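The Towel That Pulled Back
Speaker notes, Ljubica Todorova - 8/11/19, afternoon slot, keep it under twenty minutes
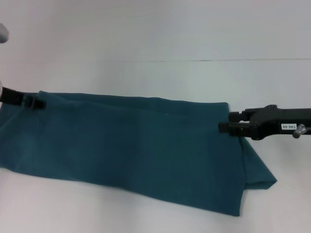 Slide 1: Two grippers, one teal cloth, top edge held at both ends.

Leave this up while people find seats. Say hello. Say the title is a small exaggeration and the cloth has no lawyer.

SLIDE 2 - The job
Folding cell at Grunar, Dravness site. Two arms pick up a cloth, stretch the top edge, lay it down, fold. We had done 3,000 folds and were feeling good about ourselves. I had already written the abstract for a different talk.

SLIDE 3 - What happened
Play the force plot, not the video. The video is dull until it isn't.
The left arm finished its move and held. The right arm was waiting for a "taut" signal that came from the vision system. The vision system looked at a corner folded back on itself and decided the edge was still slack. So the right arm pulled. Then it asked again, and pulled again.
Pause here. Somebody will ask why the force limit didn't trip. Go to next slide.

SLIDE 4 - Why the force limit didn't trip
It was set to 200 newtons. That number came over with the config from the old carton cell. Cartons don't mind. The cloth let go on the left side and the right arm, with nothing to pull against, swung out and stopped 11 centimeters past its marked zone.
Lü was standing outside the tape. The tape was the entire safety system at that point. Say this slowly.
No one hurt. One cloth retired.

SLIDE 5 - The report
Read the first line of my original report aloud: "Minor fabric event." Wait for laugh. If no laugh, move on with dignity.
It took us 14 days to call it a near miss. Zenthorpe, who did the outside review, got there before lunch.

SLIDE 6 - What we changed
Force limit now set per material, and the cell won't start without one.
Pull has a travel cap. If the cloth isn't taut by then, both arms stop and a person comes over.
Losing grip on either side stops both sides - they used to be strangers.
Hard guard in place of the tape. Running since April.

SLIDE 7 - Still open
Folded corners still fool the vision check. We stop safely now, but we stop a lot, and the operators have opinions. Show the stop log if there's time.

Questions. Repeat each one into the mic. If the man from last year asks about suction cups, the answer is still no.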